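4.2 Gripper comparison in simulation

We compared two end effectors on the same two-armed robot model before ordering hardware. The first was the Asora, a parallel gripper with squared fingers. The second was the Beltden, which has the same wrist mount but longer, softer fingers. Both were driven by the Nygård controller with its default gains, and only the closing force was changed between runs.

Trials took place in 17 room layouts with random wall textures and furniture positions. In each layout the robot had to reach for small items on a desk with either arm. Over 3,160 attempts, the Asora gripper held more of the flat items, while the Beltden did better on cups and shallow bowls. Most failures with both came from the approach angle. When the fingers met the rim of a bowl from the side, the bowl slid away before they closed.

The head camera view was used as the only image input. Figure 6 gives one such view with the Asora model loaded. Wrist cameras were left out of this round and were added in March for the tests in Section 5. 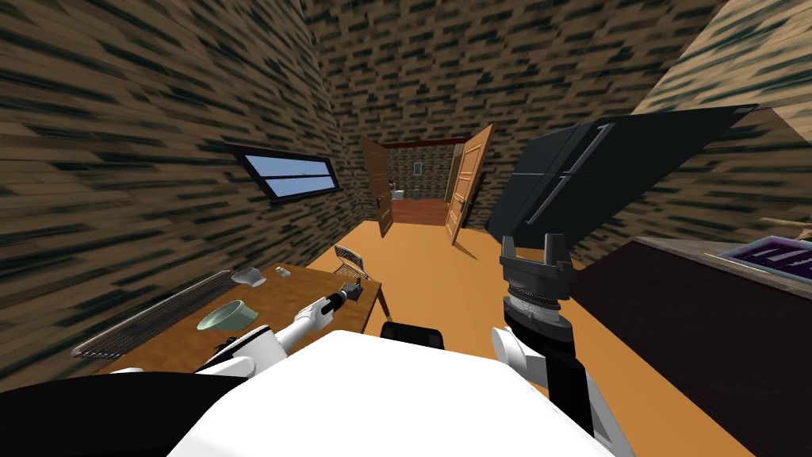
Figure 6. Simulated view with both arms extended, the left gripper above the desk and the right gripper raised and open.

Contact settings for the two finger models are listed in Appendix B.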